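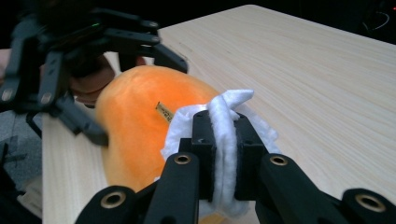 Flallholm Plush Squash, Large, Orange

Item: Trekeo 396
Weight: 598 g
Color: orange
Outer: short-pile polyester
Filling: polyester fiber
Care: spot clean or cold hand wash
Sold: singly

The Flallholm is a large stuffed squash for a shelf, a couch, a play kitchen or a fall table. It has a rounded, bulbous body with a soft, velvety surface. It is meant to lie on its side. You can stand it up against a wall or a stack of books if you want to, but it won't stand for long without something behind it.

The color is a full, warm orange with no printed pattern. It looks a little yellower in bright light and deeper where the body curves under. If you are matching it to other items in the Trekeo range, go by the name of the color on the order form and not by your screen.

Each squash comes with a small gold-and-yellow sticker on the body. Peel it off slowly from one corner, in the direction of the pile. If any glue stays behind, press a piece of tape on the spot and lift it off. Don't use solvent. For a small child, take the sticker off before you hand over the toy.

Shape and filling

The filling is medium-firm. We tried a harder one in the first samples and went back, mostly at the request of Kadir Taşdemir, who drew the pattern and wanted it to give when you pick it up with one hand. The softer filling means the surface isn't perfectly even. You will find light creases near the seams

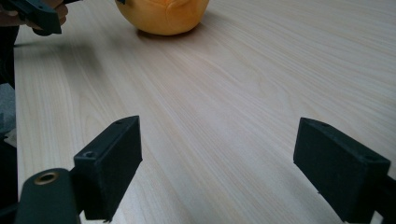 and these will move around as the squash is handled. To even them out, roll the squash under your palms on a flat surface for a minute, then pull gently at the seams on both sides. A squash that has been packed flat under other goods may need a day on an open shelf to come back to shape.

The pile picks up lint, as most short-pile fabrics do. A dry clothes brush takes care of it. A sticky roller works too, but use a fresh sheet and don't press hard.

Cleaning

Small marks come off with a damp cloth and mild soap. For a full wash, use cold water in a sink, press the water through and don't wring. Roll it in a towel to get most of the water out and dry it lying flat, turning it now and then. It has to be dry all the way through before it goes in a box or a closet. No dryer, no iron, no bleach.

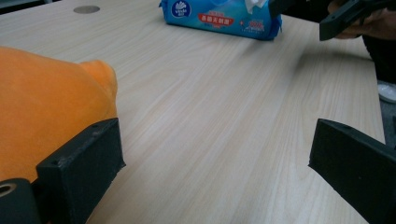 Flallholm, orange. Short-pile fabric with rounded nub.

Storage

Keep it out of direct sun. The dye is fairly steady, but a squash left in a south window all year will fade on one side. For storage after the season, a cotton bag is better than plastic. Don't put anything heavy on top.

Ordering

The Flallholm is in stock at our Trillton warehouse and ships within 2 working days. The fabric comes from the Dumitrescu mill, and we buy it by the batch, so two squashes ordered months apart can differ slightly in shade. If you need a set that matches, order them together and write "same batch" in the notes field.

Shops can order by the carton. Please ask for the trade sheet – carton prices are not shown on this page.

Returns are accepted on unwashed items with the sticker still on. Send back any squash with an open seam, with or without the sticker, and we will replace it.

Page updated October 20, 2020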